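Video Calling on Weak Links: Project Report

Purisard, the messaging client built for this course, got video calls in September. This report covers call setup time and picture freezes when bandwidth drops. 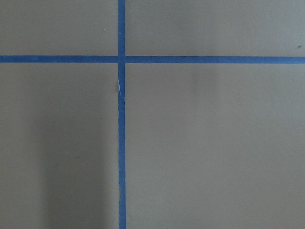
Laxdal

1. Test setup
Two phones ran the Patance beta build. Each call lasted 5 minutes, and 40 calls were placed per profile. 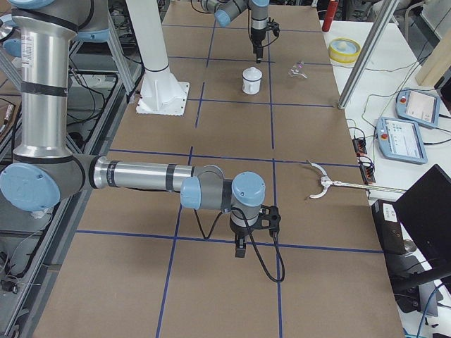
2. Results
Setup failed on 13 calls, all on the slowest profile. Most failures came from the relay server — the client gave up before it answered.

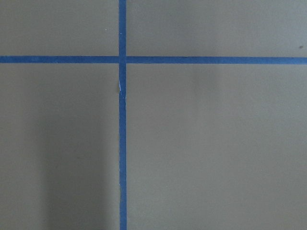 Raising the timeout removed most of these, at the cost of a longer wait on the ringing screen.

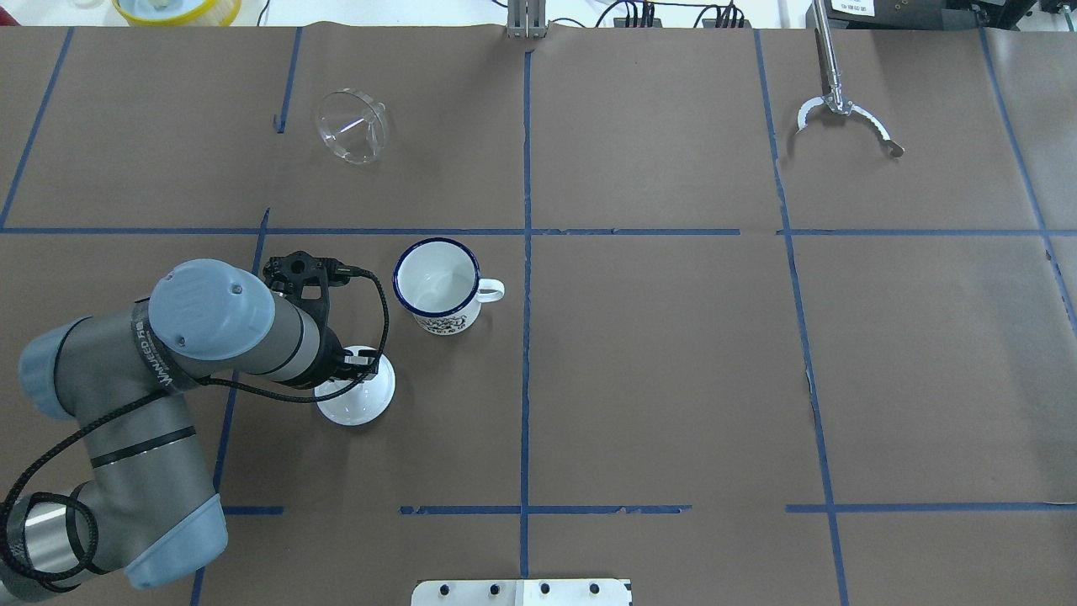 Freezes depend on how much of the picture changes between updates. A static view compresses well. A blue tape grid on brown paper, with a white mug standing on it, has sharp edges that show blocking early, so similar content should be added to the Tetstead clip set.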